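Troletus Club: Setting Up the Spatula Pick

This exercise comes second in the Pranditz course, after homing both arms. You need the two arms, a pink bowl with loop handles, a black mesh cup and a white slotted spatula. Allow one February session.

1. Lay the black cloth and smooth it toward the wall. Small folds are fine. Set the bowl near the middle and the cup to its right, farther back. Put the spatula in head down, with the handle leaning right.

2. Load the program "Sala" and set the speed to 200. Bring the right gripper in from the side and close it high on the handle, under the rounded tip.

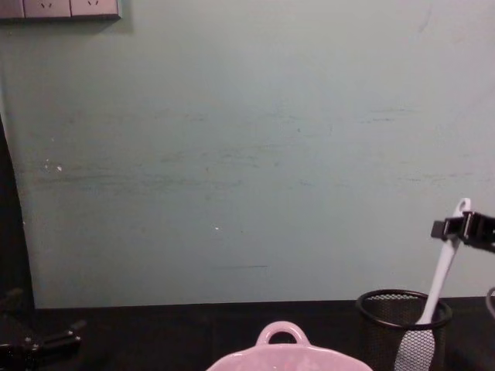
Right gripper at the upper part of the handle.

3. Check the wrist camera before recording. Open the fingers and look at the live view. Both fingertip pads should show at the bottom. If only one does, loosen the mount and turn it.

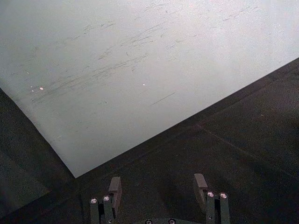

Wrist camera view with the fingers open.

4. Park the left arm on its own side, fingers slightly open and pointing in toward the bowl. Keep the cable loop clear of the cloth folds. Then compare your table with this one.

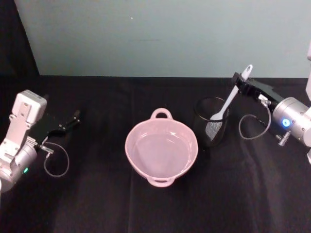 5. Record seven runs. Save each one under your team number, starting at file 348, and stop at 300 frames per run. Put the spatula back in the cup between runs.

Copy the files to the Clirkemance folder before you power down.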